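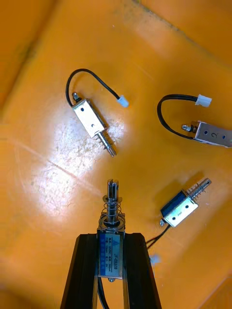

The Click Inside the Door

Every morning at six, before the first tram goes up the hill, the old pinball hall in Windham is already making noise. The owners do the testing at this hour, when the street is quiet and they can hear a weak coil by ear. I came there in March to write about the games. I stayed for the sound.

A solenoid is a simple thing. There is wire wound in a coil, and there is a metal plunger that moves when current goes through the wire. It pulls or it pushes, and then a spring brings it back. My grandmother's doorbell worked in this way, with two notes, one when you pressed the button and one when you let it go. For years I believed that a small man with a hammer lived in the box.

We have many such clicks around us and we hear them badly. The washing machine opens its water valve with one. The door of my apartment building has one also, and it makes an angry buzz which wakes the dog on the second floor. In Paltano, the town where I grew up, the railway station had a big clock whose minute hand jumped with a knock, and people waiting on the benches lifted their heads each time.

The hall in Windham keeps 2 long rows of machines. The oldest one, called Jiveleck, has a set of bells where later games have a speaker. When the ball hits a target, a plunger strikes the bell, and you feel it in your fingers through the glass. A ticket for the whole evening includes this machine, but there is always a line for it.

Spare parts are the difficult side of the work. The repair firm Kravchuk, two streets away, keeps 300 coils in drawers, sorted by the thickness of the wire. Some were taken from machines that had no hope anymore. A customer can spend 200 dollars on a rebuild, and from the outside the game will look the same as before. The flippers will be stronger, that is all, and the knock will be sharper.

I went home late and stood for a moment at my building. Then I pressed the code, and the door buzzed, and upstairs the dog began.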